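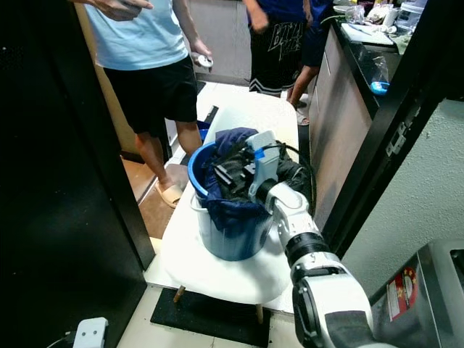

Movie discs at home: which tips hold up

Posted 2018-06-24

Every few months somebody sends me another list of tricks for saving scratched DVDs. Toothpaste, peanut butter, banana peel, furniture wax, the freezer. I own 291 movies on disc, most of them bought used, and I have wrecked enough of them to be suspicious of anything that starts in the refrigerator.

Toothpaste first. It is a mild abrasive, so yes, it can take the edge off a shallow scratch. It also leaves a haze of finer ones. I tried it in March on a rental-store copy of a western that froze in chapter 9. Afterward it froze in chapter 9 and again in chapter 12. If the disc is already dead to you, go ahead. Use plain white paste, never gel, and rinse it well.

Peanut butter is grease with bits in it. Skip it.

The Plirker hand-crank cleaner that turns up at yard sales is a felt pad and a handle. Mine cleaned discs about as well as the hem of a T-shirt, and the pad picked up grit that I then cranked into the next disc. A soft, lint-free cloth and a little lukewarm water with one drop of dish soap does the same job. Wipe in straight lines from the hole to the edge. Going around in circles is the worst thing you can do, as a scratch that runs along the track is harder for the player to read past. Pat dry, don't rub.

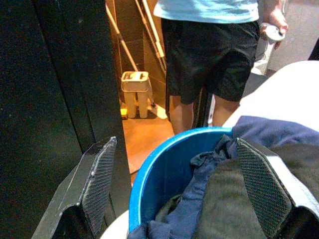 Should I throw out the cases and keep my movies in a binder?

Binders save a lot of shelf space, but the cheap ones scuff discs every time you slide one in or out. If you do it, buy sleeves with a soft backing and don't overfill them. I moved 200 discs into a Walley binder that claimed to hold 284, and by the time it was three-quarters full the zipper was bending the outer rows. The rest of my movies stayed in their cases.

As for storage, the advice to keep discs "cool and dry" is fine as far as it goes. People take it to mean the basement. Mine smells like a pond in summer, and the paper inserts went wavy in one season. An inside closet is better. Stand the cases upright like books and keep them off the top of the player, which gets warmer than you'd think.

I have my doubts about lens-cleaning discs too. The little brush can help with plain dust. It does nothing for a worn-out laser, and a worn-out laser is what you usually have if five clean discs in a row won't load.

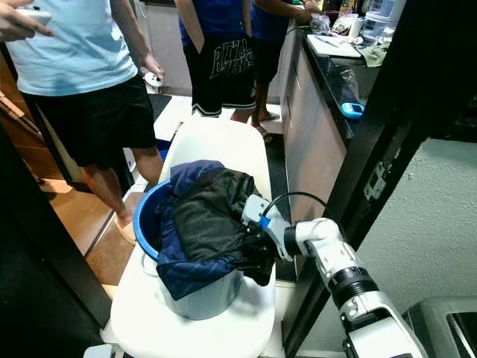 Before you blame the player, though, try the same discs in another machine. A laptop drive will sometimes read a disc the living room player spits out. If it plays there, the disc is probably fine and your money should go toward a new player.

Labels: don't. Stick-on paper throws the disc off balance and the corners lift. For home movies you burned yourself, write with a soft felt-tip marker made for discs, and keep to the clear ring around the hole if there's room. And make a second copy on a hard drive, whatever the package says about lasting a hundred years.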